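Call for Participants: Two-Arm Handover Fault Review

The Dikudden Laboratory for Shared Workspaces invites applications from people with experience in operating, maintaining or assessing small robot arms. Participants will take part in a review of a recurring gripper fault and of the safety measures that followed it.

Background

Between January and May the laboratory ran 594 trials of a tabletop task in which two arms work over a shared area with a cup and a marker. In 20 of these trials a gripper opened without a command. In 2 of them the arms made contact before the protective stop engaged. No person was injured. Unattended operation has been suspended until the review is complete.

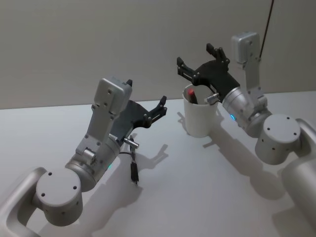 A participant in the pilot round remarked that the stop itself was less of a concern than the restart, and asked whether the arms could be prevented from resuming until a person had confirmed the position of both grippers. The laboratory has adopted this request as a question for the review.

The fault has not been traced to a single cause. The control software, named Ferora, recorded no open command in any of the affected trials. Interruptions in the gripper cabling and a timing error between the two controllers both remain under consideration.

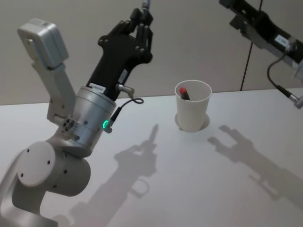 The review is therefore divided between observation at the bench and a study of the trial records. Participants will not be asked to find the cause on their own. They will be asked to state what they noticed, when they would have stopped the work, and what information they lacked at that moment.

What participants will do

1. Attend a safety briefing and learn the location and use of the stop controls.

2. Observe supervised trials from behind the marked line and record any movement that appears unplanned.

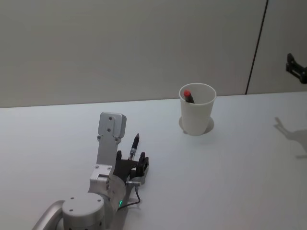
3. Read a selection of the 154 trial records set aside for the review and sort them by apparent type of fault.

4. Comment in writing on the draft restart procedure.

Who may apply

Applicants must be adults and must be able to follow spoken and written instructions in English. Experience with the Ferora software is not required. Present employees of Petchrat, the contractor that installed the cells, are not eligible.

Conditions

Travel costs within the region will be repaid on presentation of receipts. Names will be removed from all written comments before they are shared. Participants may withdraw at any time without giving a reason.

How to apply

Send a one-page statement of experience to the Dikudden review office, marked "Handover Fault Review." Applications close at noon on the last working day of June.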